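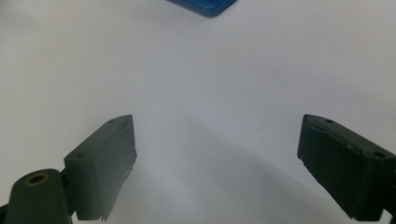 Hi, I'm Bronisława Wasilewska, and I started Skirker because I got tired of rewriting the same grasp planner at every job I had. We're a small software shop. We don't build arms and we don't sell grippers – we write the code that sits between a camera and a set of fingers and decides what to do next. A lot of what we think about is how little a camera down near the fingers sometimes gets to work with. With two dark fingers, a lot of plain white surface and one bit of blue at the top edge of the view, the software has to decide whether that blue is worth moving toward, how far off it might be, and which shading is only a shadow. I could talk about that problem all day (and if you come visit, I will!).

What we make

Our main product is called Kokix. It's a perception and planning package that takes in wrist camera video and puts out a short list of grasps, ranked, with a score you can read and argue with. The scoring part matters to me a lot. My first boss used to say that a planner that can't tell you why it picked something is a planner you'll be debugging at 2 in the morning, and I've had enough of those nights to agree with him.

Then there's Wisonon, our replay tool. You load a recording, scrub through it, and see what the planner believed at every step. It began as a messy script on my laptop and now it's the thing customers write to us about most, which still makes me laugh a little.

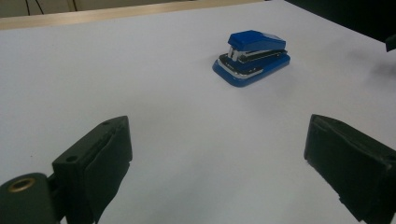 Our test library is the part of the company I'm proudest of. It holds 3131 recordings of ordinary objects on ordinary tables, and every release of Kokix has to get through all of them before it goes out the door. We like desk stuff best. Take a small blue stapler sitting at an angle on a white tabletop: the arm is glossy and catches a highlight, there's shiny metal along the side, and the base is wider than the part you'd want to grab. Glossy and shiny are both hard on depth estimates, and a wide base can fool a planner into aiming too low. Give me a stapler over a nice clean cube any day!

How we work

There are 3 of us full time, plus Polák, the consulting firm down the hall that handles our controller timing work. They keep the control loop honest and we keep them in coffee. We plan in short stretches, we write down what we tried even when it flopped, and we read each other's code before it gets merged, mine included.

Every August we shut down new features for the whole month and only fix bugs. Last time we closed 40 of them, and a couple had been sitting there since the very first version (sorry about the frame sync one, everybody).

Say hello

If you've got a gripper, a camera and a planner that keeps picking the wrong end of things, send us a recording and a few lines about what you hoped would happen. I read those messages myself, usually first thing in the morning, and I'll write back.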